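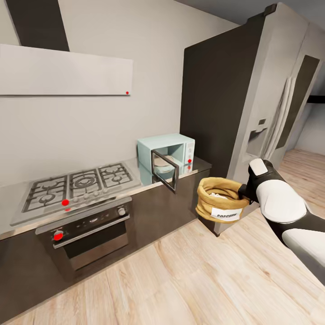

Property Management Practice
Unit 4: Ingoing condition reports and the bond

These notes go with the Unit 4 lecture and the workbook. Read them before the tutorial. Bring your own copy of the Kitham Street file, as we will be working from it.

What the report is for

A condition report records the state of a rented property at the start of a tenancy. It is filled in by the agent or landlord, checked by the tenant, and signed by both. At the end of the tenancy the same form is used again, and the two versions are compared. Most bond disputes are decided on that comparison.

The report is a separate document from the lease. It is also separate from the inventory, which lists items supplied with a furnished property. Students often mix up the inventory and the report in the assessment, and lose marks for it.

Who does what

The agent completes the report before the tenant moves in. Two copies go to the tenant with the keys. The tenant has a set period to add comments and return one copy. The period differs between states and territories, so look up the current rule for the one you will be working in and write it in the margin of your workbook. Don't rely on what a previous employer did.

If the tenant doesn't return a copy, the agent's version is usually taken as accurate. It is still good practice to send a reminder and keep a record that you sent it.

Wording

Write what you can observe. "Good" and "fair" mean different things to different people and are hard to defend later. Compare these entries from the Onis Court file:

Bedroom 2, walls: OK.
Bedroom 2, walls: painted white, three filled nail holes above window, scuff mark beside door at light switch height.

The second entry takes a minute longer to write. If the tenant leaves and there are seven nail holes, you know where you stand.

Use the same order in every room. The order used in this course is ceiling, walls, windows and coverings, doors, floor, lights and power points, fixtures. Go around the room clockwise from the door you came in by. For kitchens, add benchtops, sink and taps, cooking appliances, exhaust, cupboards inside and out. Open every cupboard. Run every tap.

Note whether an appliance was tested. "Oven – clean, not tested" is an acceptable entry. "Oven – working" is not acceptable unless you turned it on yourself.

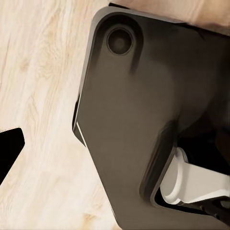 Fair wear and tear

A tenant is responsible for damage but not for deterioration from ordinary use. There is no fixed list. The length of the tenancy, the age of the item and the number of people in the household all matter. Carpet worn flat in a hallway after four years is wear and tear. An iron burn in the same carpet is damage.

Where there is damage, the claim is normally limited to what the item was worth at the time, allowing for its age. A landlord can't expect new blinds in place of blinds that were near the end of their life. Work through the depreciation exercise on page 23 of the workbook if this is new to you.

Worked case: 107 Adska Road

Two-bedroom unit, unfurnished, let for two years. The ingoing report described the benchtop as "laminate, good". At the final inspection the agent found a heat mark beside the cooktop and claimed part of the bond. The tenants said the mark was there when they moved in. Their copy of the report had been returned on time with a note reading "small marks on bench". There were no dated photos of the bench.

Points to discuss:

– How much weight should the tenants' note carry, given that it doesn't say where the marks were?
– What could the agent have written at the start?
– Would your answer change if the tenants had not returned their copy?

The claim was withdrawn before hearing. The agency, Zeng Property, now lists benchtops by section on its form, with the sides of the sink and cooktop entered separately.

Keeping records

Keep the signed report, the tenant's comments, all photos and any emails about repairs in the one file. Repairs done during the tenancy should be noted against the item with the date finished. If a door was replaced in July, the ingoing entry for that door no longer tells you much.

Assessment task

Complete a full ingoing report for a kitchen, a bathroom and one bedroom, using the blank form at the back of the workbook. You may use your own home. Due Tuesday 21st December by 5 pm, through the course page. Late reports need an extension form lodged beforehand.

Unit 5 covers routine inspections and entry notices. Read chapter 6 first.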